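Workshop's Kitchen Robot Gets a Public Showing, and a Few Hard Questions
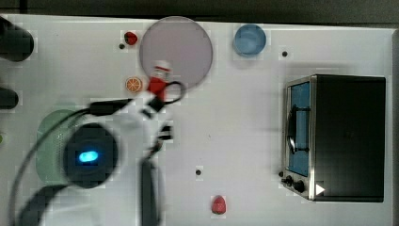
Clernberg Shared Workshop: Automation Group

March 9, 2019
By Tzu-hsuan Mak

CLERNBERG - Members of the automation group at the Clernberg Shared Workshop say the robot arm they have been setting up since September will one day put together a light meal without help. On the evidence of this week's open evening, anyone hungry should bring a sandwich.

The project is called Usumus. It consists of a big white arm with a black gripper, bolted together and wired by members in the back bay on Cundelport Street. Its kitchen is a white table with a toaster oven, a few plates, a blue bowl and some small food items, including strawberries and a slice of orange. The job for the evening was to pick up an item and set it down on a plate.

Visitors saw 47 attempts over the course of the evening. The group declined to say how many it counted as good, and its own log sheet, taped to the wall by the door, had a column for "partial" that nobody present could define the same way twice.

Munther Khalaf, who leads the group, said the press was asking the wrong question.

"It's a home build," Khalaf said. "People see an arm and they want a chef. We want it to reach the same spot every time and let go when it should."

That is a fair goal, and a much smaller one than the flyer promised. The flyer, still up at the front desk, says the system "cooks." The toaster oven was not used during the showing. Khalaf said opening the door is on the list for later, along with turning the knobs, and would not give a date for either.

Money is the other sore point. The workshop put $1,000 of dues into cables, mounts and a replacement sensor, and two members have asked in writing what the other benches are getting. The wood shop has been waiting on a new dust hose since before the arm arrived. The arm itself is on loan from Kassab, a local machine dealer, and the workshop has not said when it has to go back.

Supporters point out that the sessions draw new people in. Two visitors signed up for the beginner wiring class before leaving, according to the front desk. Whether they come back once they find out how much of the work is moving a cable out of the way and starting over is another matter.

The group plans to keep working on plate placement through the spring. Members can read the log sheet during open hours.

Last updated: March, 6:40 p.m.

Filed under: Local > Makers & Workshops > Robotics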